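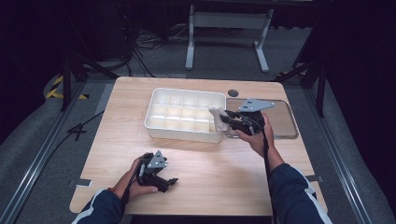 I get asked at least once a fortnight whether you can buy a machine that does the dusting yet. My answer is always the same: it depends what you mean by dusting. Floors, fine. A flat worktop, nearly. A plastic tray full of little square cells, the sort you keep beads or screws or earrings in? No, and if you try teaching one yourself you'll soon see why.

So this is how I go about teaching the tray-wiping job, using hand-held grippers. You do the chore yourself with a gripper in each hand, record it, and the robot arm learns from what you did. I'm assuming you've got your grippers recording already. If not, sort that first and come back!

## Setting up

Clamp your board down. I skipped this back in March and spent a whole afternoon chasing a tabletop that crept away from me every time I pressed on it. Then put the tray towards the far side, with its long edge facing you, so there's room to work in front.

Take the lid off and lay it flat to one side. Clear lids are a pain for cameras (they vanish against a pale table), so I leave lid-off and lid-on for a separate lesson and start every run with it already off.

For the cloth, go for something thin and a bit floppy in a colour that isn't the same as the tray. White cloth on white plastic is hopeless. Beige is about as pale as I'd dare.

## Doing the wipe

1. Pick the cloth up near the middle, not by a corner. You want a bunched bit sticking out below the jaws and the rest hanging loose.
2. Start at one end of the tray and work towards the other. Pick an end and stick to it for every single run.
3. Lower the cloth until the bunched part goes down into a cell. Give it a small push and a small twist.
4. Lift clear of the dividing walls before you move along. Dragging is quicker, but the cloth snags and the tray comes with it.
5. Use the other gripper to steady the tray if it starts to slide. If it doesn't, park that hand low and keep it still - waving it about only gives the robot bad habits.
6. When you've done the last cell, go once along the rim, then put the cloth down on the table and let go.

Go slower than feels natural. My friend Aoife Mac Carthaigh polishes her way through a tray like she's late for a bus, and her recordings were lovely to watch and useless to learn from. We ended up binning the lot, sorry Aoife.

Keep an eye on your cables as well. Mine like to loop round my wrist, and I now check both of them before each run.

## How many goes?

I'd plan on 300 runs before you expect anything sensible. Yes, it's dull. Do them in short batches and crumple the cloth differently each time, otherwise the robot only knows what to do with one particular crumple.

## Can it do the chore, then?

Sort of. Mine will get the cloth to the tray and wipe the tops of the walls quite happily. Getting down into the corners is another matter, and it can't tell a clean cell from a dusty one, so it does them all the same. It still drops the cloth and carries on wiping with nothing in its jaws, bless it.

I'm going to try a stiffer cloth next, and I'll add the settings here once I've got a batch worth sharing.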